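Magazine > Technology > Features

Teaching by hand

Last updated 12 June 2020

Radosław Michalski wants 3000 recordings of people tidying a table. His project, Rattanakul, needs them to train a system that will one day sort household rubbish -- wrappers, cartons, packets.

Much of the work is done in ordinary homes, with grippers held in the hand.

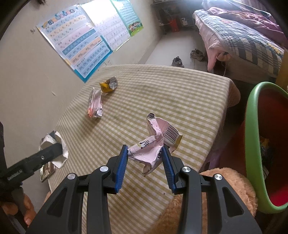
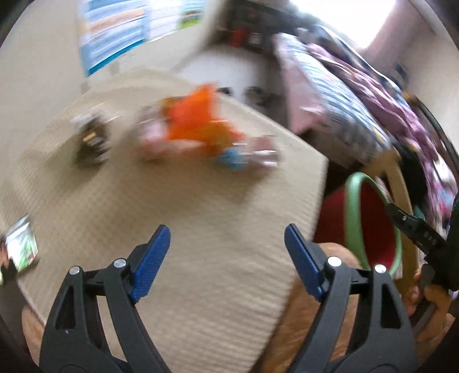

Crumpled card is hard, Michalski says, as it never folds the same way twice. A good session lasts 20 minutes.

Contact the features desk | © Zoradberg | Back to top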